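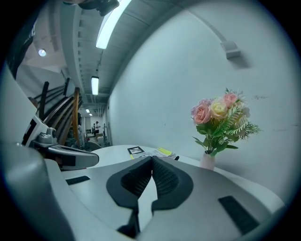
Black ridged fingers, grey housing

Subject: Re: [clillham-squeeze] Moving up to a bigger box?

Hello all,

Sorry for the slow reply, I've been meaning to write since Sunday and then it was bins, work, bins again. I'll quote the whole thing as I know a few of you get the digest and lose the thread.

> I've been playing a 48 bass for a couple of years now and keep
> running out of left hand. Everything I want to play seems to need
> a chord I haven't got. Is it worth going straight to a 120, or am
> I going to hate the weight? Also, has anyone bought second hand
> lately? I've seen a Martinelli going for what looks like a silly
> price and I don't know whether to be excited or suspicious.
> I play mostly French stuff and a few polkas, sitting down, in the
> kitchen. Small hands, dodgy left shoulder.

Right! I did exactly this last year so I have opinions.

First, the weight. I went from a 48 to a 120 and for the first month I thought I'd made a terrible mistake. It was like having a toddler on my lap who didn't want to be there. Then I moved the straps (the left one shorter than the right, which I'd never bothered with on the little one) and got a lower chair, and it was a different instrument. If your shoulder is already grumbling, though, I would try a 72 or a 96 before you spend anything. The 96 I borrowed had every chord I've ever needed in a French waltz, and I have 197 tunes in my folder so I'm not guessing. The bits you gain on a 120 are mostly out at the far ends, and I visit those perhaps twice a year, usually by accident.

Small hands matter more on the right than the left. Some of the ladies' models have narrower keys and you'll know within about a minute whether you like them. I can't get on with them at all, I keep landing on the crack between two notes. A friend swears by hers, so there you go.

Now, the Martinelli. Mine is one and I paid £347 for it, which sounds like the sort of silly price you mean. It came with musty bellows, five reeds that wouldn't speak and a case that smelt like a shed. It then cost me over half as much again to have it put right, and I still think I did all right out of it. So be a bit of both, excited and suspicious. When you go and see it:

Undo the bellows straps, hold it up by the treble side and let the bass end drop under its own weight without pressing anything. It should go down slowly. If it flops open, air is getting out somewhere and you'll be pumping like mad to keep a long note going.

Play every single note, in and out, with each coupler. Boring for the seller, tough. Mine had a low G that was fine on the pull and completely dead on the push and I missed it in the shop (well, garage).

Smell it. I mean it. Damp gets into the wax and the leathers and you can't air it out on the line.

Press the bass buttons down and see that they all come back up. Stuck ones are often only a bit of bent rod, but a whole row sitting low means somebody has dropped it.

Don't be put off by yellow keys or scratches. Mine has a bite mark on the grille and plays beautifully.

If you want to try before you buy, the music room above the Covora in Clillham has a couple of boxes you can sit down with in the back, and they don't mind if you stay for an hour as long as you buy a coffee. One was a 96 when I was last in, in October, but it may have gone by now. Worth ringing first. Go in the morning if you can – the afternoons are all drum lessons and you won't hear a thing.

Somebody also asked off list what I use for slowing recordings down. It's Plalix, on an old laptop. It does tend to make everything sound as if it's being played in a swimming bath once you go below half speed, but for picking out a left hand pattern it's been a great help. I mark off a two bar loop and go round and round until the neighbours turn their telly up.

On polkas, I'd say leave the left hand alone for a bit whichever box you end up with. I used to try to put every passing note in and it came out like furniture going downstairs. Just bass, chord, bass, chord, nice and short, and let the right hand have the fun. Short is the hard part on a bigger instrument because there's more air behind it, so practise lifting off the buttons as well as hitting them.

Do let us know what you decide, and if you turn down the Martinelli would you pass the details on to the list? I don't need another one. I'd just like to have a look at it.

Bye for now, off to oil a strap buckle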